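Doing the Laundry Without a Laundry Room
A project report for Domestic Spaces and Everyday Work

Author: Tóth
Partner on the project: Kelard

1. Where the idea came from

When our course asked us to pick one household chore and study it properly, most of the class went for cooking, and I can understand why, because cooking smells nice and everyone has an opinion on it. We chose laundry. I grew up in a house with a proper laundry room, with a sink and a long shelf and a door you could shut on the whole mess, and then I moved into student housing in Zirnham and found that my whole idea of how clothes get washed had depended on that shelf. So our question became a simple one: what does a person need around a washing machine to get through a load comfortably, and how much of it can be left out?

We worked on it through July and had 57 short questionnaires back from residents of Patberg Hall, which was more than we had dared to hope for (thank you to everybody who filled one in, especially those who wrote on the back). We had a budget too, a small one, and we spent 2 dollars of it on a roll of masking tape and nothing else at all.

2. The corner

We wanted to look at laundry in a place that had not been built for it. A tiled room with a drain tells you what to do the moment you walk in, while a carpeted room with office partitions tells you nothing, and you have to work out your own habits. Light gray fabric panels make up the corner, with the washer standing in front of them on gray striped carpet. It is a silver front loader with a round knob and a dark display, and the top is flat and mostly plain apart from a label sticker near one corner.

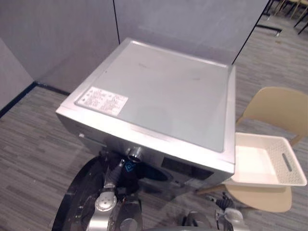 Kelard read this section in draft and wrote in the margin that I was making too much of the corner, and that people in small apartments wash their clothes beside the stove or in the hallway and do not think of it as a design problem. I have left the section in, but the point is a fair one and it changed how we wrote the rest. We had been treating the missing laundry room as something to be fixed. After that comment we went back to the questionnaires and read them again for what people were already doing quite happily.

3. What the residents told us

The top of the machine came up again and again. People fold on it, sort on it, stand the detergent on it and leave their phones on it. A flat top at a good height is worth a great deal when there is no table, and several people said they would rather have a machine with a free top than one with another machine stacked above.

The second thing was the floor – and this surprised me more than it should have. Clothes get put on the floor. They get dropped there on the way in, they get piled there on the way out, and on a hard floor in a shared building people mind this very much, but on carpet they seem to mind a little less. One resident wrote, "I know it isn't any cleaner, it just feels like a bedroom." I thought about that sentence for a long time.

The third was dark clothes. We had not asked about color at all, but 6 people brought it up on their own. Black things show every bit of lint, they look alike in a heap, and it is hard to tell which end you have hold of.

4. Handling one garment at a time

Because of those answers we gave more attention to the handling part of the job than we had planned. A shirt on a hanger has a clear shape, but the same shirt gathered up in a bunch is mostly folds, and you have to find a sleeve or a hem before you can do anything sensible with it. Thick, soft knits are the slowest. They hang down under their own weight, the folds are rounded and hide the seams, and a piece that looks like a sleeve may be a bit of the body rolled over on itself.

My own method, for what it is worth, is to find the collar first and let everything else drop. Kelard starts from a cuff and works upward. We argued about this for most of an afternoon and ended up putting both methods in the report.

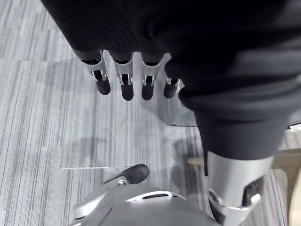
5. What we would suggest

For anyone setting up a washer in a room meant for something else, we would say to keep the top of the machine clear before buying any furniture. Leave enough open floor in front for the door and for a person to crouch. If there is money for one more thing, make it a light-colored surface to lay dark clothes on, and put it where you can reach it without standing up.

6. What we did not get to

We never looked at drying, and I am sorry about it, because the comments on drying were the longest and crossest of the lot. We also left out noise. The written part came to 3252 words before we trimmed it for this page, and the questionnaire is in the appendix of the longer version, along with our floor sketch of the corner.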